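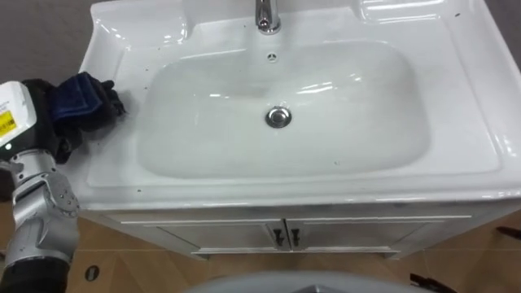
One early builder wrote in that the Nivimau wipes a curved rim well once the grip force is turned down, and that the first evening went mostly on cable routing.

Nivimau arm kit, by Bustis
2 min read

For home builds and shared workshops. Reach is 600 mm, with 13 printed brackets in the box — screws included. Allow almost 30 hours for assembly.

Related items
Clestonitz wrist mount
Bustis cable sleeve, 400 mm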